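October, late, kitchen table

Back from Grorport with sore feet and grease under my nails, and I'm too wound up to sleep, so I'm writing this down while the tea steeps.

The arm is working! Mostly. Cornel had the base bolted down again by the time I walked in (he'd found the wobble, it was the same bolt I swore I'd tightened) and Muthu was at the other bench muttering at the wiring for Dedidel. We decided months ago that the arm needed a name and Dedidel is what we ended up with, after a long evening and a lot of bad suggestions. I still like it.

Tonight was supposed to be all about the fingers. The old pads were too slick, so I spent an hour swapping them and then another hour finding out that I'd put the left one in backwards. Cornel let me get all four screws in before he said anything. Thanks, Cornel.

Once that was sorted we moved on to picking up bottles, and I got to drive. I'm still clumsy with the controller. My thumb wants to go up when the arm needs to go forward, and the wrist rolls the wrong way about half the time. Muthu keeps telling me to look at the wrist view on the laptop and stop leaning over the bench like I'm threading a needle, and he's right, it's so much easier to line up that way.

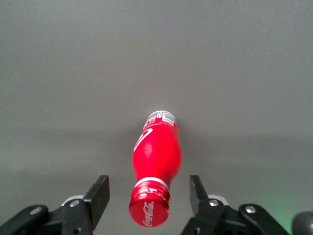

Anyway, the round stuff is hard. A box just sits there and lets you grab it, but anything that can roll will roll the second one finger touches before the other does. We had the closing speed at 60 and I nudged it down to 13, which felt painfully slow, and then Muthu split the difference somewhere and I forgot to write down where. I need to ask him. Going for the neck end seems better than the fat part, at least with me driving, but Cornel thinks the middle is the way to go once the pads are softer. We argued about it over the last of the crackers and got nowhere.

The motor in the wrist is making that ticking noise again. Muthu thinks it's the gear, I think it's the cable rubbing on the housing. If it's the gear we have to order from Reddy and wait, and I really don't want to wait, because I'd love to have this thing behaving before we haul it over to Worulcombe to show everybody.

Left at 9, locked up, went back for my jacket, locked up again. Tomorrow I have to find the small hex keys (they're in the car, I think, or in the blue coat) and send Cornel the part number for the pads. Tea's gone cold. Bed.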